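**Besia House Residents' Association**
**Minutes of the Shared Dining and Kitchen Meeting**

Date: 23/07/2019
Location: Ground floor dining room, Besia House
Chair: Pravesh Ngubane
Present: Chair, house manager, kitchen lead, one representative from each of the Maluleke and Redden wings
Apologies: Finance officer

The Chair opened the meeting at 6:30 p.m. and confirmed that a quorum was present.

**1. Minutes of the previous meeting**

The minutes were accepted with one correction. Under item 4, "dishwasher" should read "dish rack." The corrected copy will be placed in the binder by the mailboxes.

**2. Matters arising**

2.1 The cupboard to the left of the sink has been rehung and now closes. The house manager reported that the lower hinge may need attention again before winter.

2.2 The request for a second drying rack remains open. The Maluleke representative asked that it be decided before the August meeting. The Chair agreed to carry it forward with a price attached.

2.3 Lost property from the dining room has been moved to the front office. Items not claimed by the end of August will be donated.

**3. Replacement of shared tableware**

3.1 The kitchen lead presented the proposal circulated with the agenda, which is to retire the remaining ceramic plates from everyday use and replace them with plastic ones. Breakages were given as the main concern. The ceramic plates would be kept for the annual dinner and stored on the top shelf of the pantry.

3.2 Two colors were put forward, pink for the Maluleke wing and light blue for the Redden wing, so that each wing can return its own plates to its own shelf. Both are shallow and round with a raised rim.

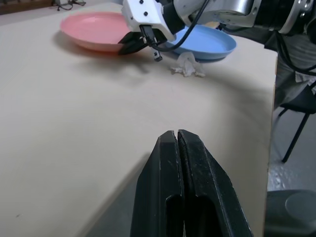 *Item 3: pink and light blue plates on the beige tabletop.*

3.3 The Redden representative supported the colors but asked whether the plates were deep enough for soup or stew. The kitchen lead replied that bowls were outside this proposal and that the present bowls would stay in use. The representative asked that the question be recorded.

3.4 The Maluleke representative asked whether residents would be expected to keep strictly to their own color at meals. The Chair stated that any resident may eat from any plate and that the colors apply to washing up and storage only.

3.5 A quotation was received from Rarix for 28 plates, divided equally between the two colors, at a total of 613 including delivery. The house manager noted that the tableware budget for the year stands at 700 and that the order would leave 87 for other items. There was discussion of whether the second drying rack could be met from that balance. The Chair ruled that it should be considered separately under item 2.2.

3.6 It was moved by the kitchen lead and seconded by the Redden representative that the Rarix quotation be accepted. The motion carried, with no votes against and one abstention.

**Action:** Kitchen lead to place the order and confirm the delivery date with both wings.
**Action:** House manager to label the two plate shelves.

**4. Care of the dining tables**

4.1 The house manager reminded members that the beige tabletops should be wiped with a damp cloth and mild soap. Scouring pads have been used on at least one table and should be removed from the dining room.

4.2 The Redden representative raised the matter of hot pans being set directly on the tables — this was also noted in the spring. It was agreed that trivets would be kept in the drawer nearest the door and that a short notice would be posted above it.

**Action:** Redden representative to write the notice.

**5. Kitchen repair fund**

5.1 In the absence of the finance officer, the Chair read the written report. The fund stands at 3000. No withdrawals were made in the last quarter.

5.2 The Maluleke representative asked whether new flooring by the stove could be paid for from the fund. The Chair asked for a written request with measurements before the matter is taken further.

**Action:** Maluleke representative to submit the request.

**6. Other business**

6.1 The evening washing-up rota has gaps on the Redden side. Names are to be added to the sheet on the pantry door.

6.2 Residents are asked to return serving spoons to the kitchen after use in the garden.

**7. Next meeting**

The next meeting will be held in August in the same room. The Chair will circulate the date with the agenda. Items should reach the house manager one week in advance.

The meeting closed at 7:40 p.m.

Signed as a correct record: ______________________
Pravesh Ngubane, Chair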